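Household Papers: Sorting, Storage and Disposal

Residents of the Millero and Brilside buildings are asked to review their household papers once a year, preferably in March, before the spring collection of paper and cardboard. The following advice applies to apartments of all sizes.

Sorting
Set aside one clear surface and work through a single drawer or box at a time. Separate papers that must be kept from those that may be recycled, and place doubtful items in a third pile to be reviewed at the end. Staples may remain in place. Plastic covers and metal binding strips must be removed before recycling.

What to keep
Leases, insurance policies and appliance warranties should be retained for as long as they are in force. Utility bills may be discarded after 24 months unless a payment is in dispute. Instruction manuals should be kept with the proof of purchase for the same appliance.

Storage
Paper should be stored upright and away from radiators, sinks and exterior walls. Kitchens and bathrooms are suitable only for items in daily use. Heavy booklets belong at the ends of a row, with thin sheets gathered in a folder between them.

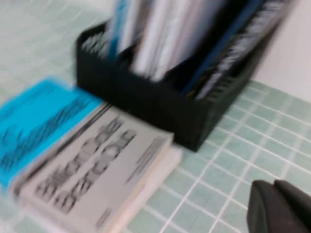 Labels should face outward and give the subject and year. A holder that has become difficult to remove papers from should be divided into two.

Disposal
Documents showing account numbers must be shredded. The shredder in the Stilside office is available to all tenants and accepts up to six sheets at once. Shredded paper must be placed in a closed paper bag. In the last collection, 3,659 pounds of paper were received from the two buildings.

Page last revised 2021-05-30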